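Clisari Opens Doors on Garment Handling Work

By Jozefína Tóth
September

FLILTTHORPE — The Clisari program welcomed members of the public, local employers and care providers to its September open day, where staff demonstrated how hand-held grippers are used to teach robots to handle clothing in the home.

The event opened at 10 a.m. with a short address and continued through the afternoon. According to the program office, 321 people registered in advance and 300 attended. Visitors were received in small groups so that each could stand close to the work and put questions to the operators.

The demonstrations dealt with everyday tasks performed on and beside a bed: picking up a garment, turning it, laying it out and folding it. An operator holds the gripper and carries out the task by hand, while a camera on the tool records each movement. The recordings are later used to train a robot arm fitted with the same type of fingers.

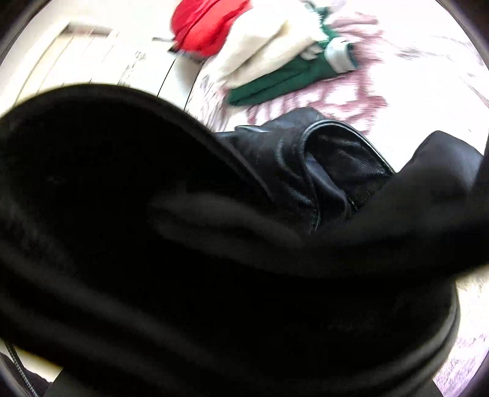

Program staff explained that clothing remains among the most difficult materials for a machine to manage. A box or a cup keeps its shape when lifted. A sleeve does not, and its position after one movement cannot be relied upon for the next. Leather presents further difficulty, as it is heavier than most household fabrics and its surface reflects light in ways that can mislead a camera.

"We ask our operators to work at the pace they would use at home," said Hájek, the program's head of demonstrations. "If a fold goes wrong, they correct it and continue. The correction is of as much value to us as the fold."

Work on garments began in Fliltthorpe last year with towels and pillowcases. Shirts and knitwear followed in the spring, and jackets were added over the summer. The current collection covers 213 separate garments, of which 202 have been recorded in more than one room.
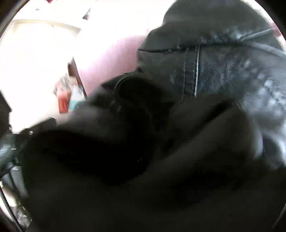
Operators receive two days of instruction before they begin. They are taught to approach a garment from several sides, to close the fingers fully before lifting, and to keep the camera's view clear where the task permits. Recording sessions are limited to 40 minutes, followed by a rest period. The office stated that this limit was introduced at the request of the operators and will remain in place.

Sometti, the partner firm responsible for the finger design, was represented at the open day by two of its engineers. They described the changes made to the grip pads during the past year, including a revised surface texture intended to hold smooth material without marking it.
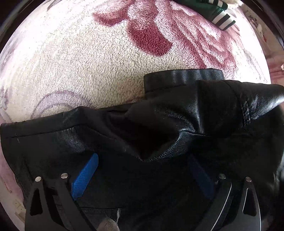
A question period was held at 2 p.m. Several visitors from care providers asked when such a system might assist residents who have difficulty dressing. Hájek replied that the present work is confined to clothing that is not being worn, and that no date has been set for any trial involving residents. Other visitors asked about privacy in homes where recordings are made. The office confirmed that written consent is obtained from every household and that a household may withdraw its recordings at any time.
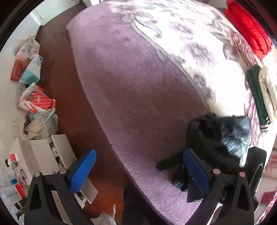 The program intends to extend its work to bed linen and outdoor clothing over the winter. Households in the Fliltthorpe area that wish to take part may apply through the program office, which will contact applicants in the order received. A second open day is planned for the spring, and registration details will be posted by the office when arrangements are complete.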